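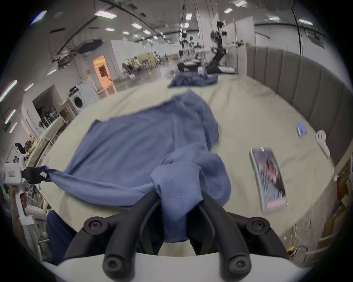
Project Report: Observation Visit to the Hosell Demonstration Hall
Module assignment 2, Handling of Soft Materials
Submitted 7 August 2023

1. Purpose of the visit

The aim of the project was to compare methods of teaching a machine to handle cloth. Reading for the first part of the report covered published methods. The second part, given here, is based on an open day at the Stitholm site in Hosell, where demonstrations of household tasks were run throughout the day.

Cloth is treated separately from rigid objects in the module because its shape cannot be described by position and angle alone. A towel held at one corner can hang in a very large number of ways, and a small change in grip alters the rest of the fabric.

2. Layout of the hall

The hall is a single large room under panel lighting. Part of it is furnished as a home, with a bed against a padded grey headboard and a front-loading washing machine by a doorway. A black-and-white robot with jointed arms stands on a base beyond the bed, near a white partition wall. Desks are placed further along, so office work and demonstrations share the same space.

3. Task observed

The task chosen for this report was towel folding on the bed. It was carried out with two hand-held grippers, one for each hand. Each gripper has a white body. The right-hand one closes with two curved black fingers, and the left-hand one has a black clamping jaw. The operator works only through the grippers and does not touch the cloth directly.

The session sheet, headed Jara, listed the steps as follows:

Pick up the towel from a crumpled start.
Find two corners on the same edge.
Pull the edge straight.
Fold in half, then in half again.
Release and move the towel to the side.

Each attempt had a limit of 70 seconds. An attempt over the limit was kept but marked separately. The sheet gave 107 attempts for the day, shared between blue towels of different sizes.

4. Observations

4.1 Finding the corner. This was the slowest step in most attempts. The far left corner was usually taken first with the left gripper, while the right gripper held a gathered fold nearer the middle. Pulling between the two points produced a twisted strip of fabric in place of a flat edge. The operator then had to let go on one side and take a new grip closer to the second corner.

4.2 Thickness of grip. When a thick bundle was held between the fingers, several layers moved together. A thin pinch gave better control of a single layer but slipped more often. No setting for grip force was shown to visitors, so this could not be measured.

4.3 Surface. The bed sheet moved slightly with the towel during long pulls. A table would give a more repeatable result, but the staff explained that the bed was chosen to match the conditions in a home.

4.4 View. From bed level, the gathered part of the towel can hide its own lower layers. It was often impossible to say which layer was being held until the fabric was lifted.

5. Timing

A sample of 25 attempts was timed by stopwatch from the visitors' side of the bed. Nearly all were completed within the limit. Times were longest where the start was tightly bundled and shortest where one edge already lay straight across the sheet. The sample was taken in one period and with one operator, so no average is quoted.

6. Limits of this report

No access was given to the recorded data or to the Valtow software used to store it. The visit did not include a folding run by the standing robot, and no claim is made about its performance.

7. Further work

A second visit is planned for October. The same towel task will be timed with two operators and with three fixed starting conditions: flat, half folded and bundled. Regrips will be recorded for each attempt, as they appear to explain more of the time difference than the speed of the hand. The timing form is being redrawn with a separate column for each gripper.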